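L'auberge Kingi, à Fivdale, rouvre en juin après trois mois de fermeture. L'établissement compte désormais 60 chambres, dont 19 nouvelles, aménagées dans l'ancienne aile du personnel. La literie et les salles de bains ont été remplacées à tous les étages, et la salle de réunion du rez-de-chaussée peut recevoir 100 personnes. 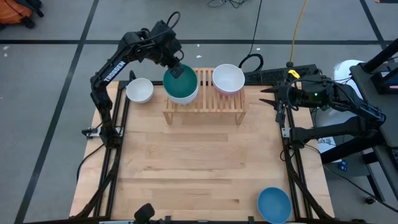 Le restaurant sera-t-il ouvert aux clients de passage ?
Le midi seulement, de 12 h à 14 h. Le soir, les tables restent réservées aux clients de l'auberge jusqu'à la fin de l'été.

Les réservations se prennent par téléphone ou à l'accueil. Une navette reliera l'auberge à la gare de Skarneck matin et soir. Le parking, côté route de Trirkdale, reste gratuit pour les clients.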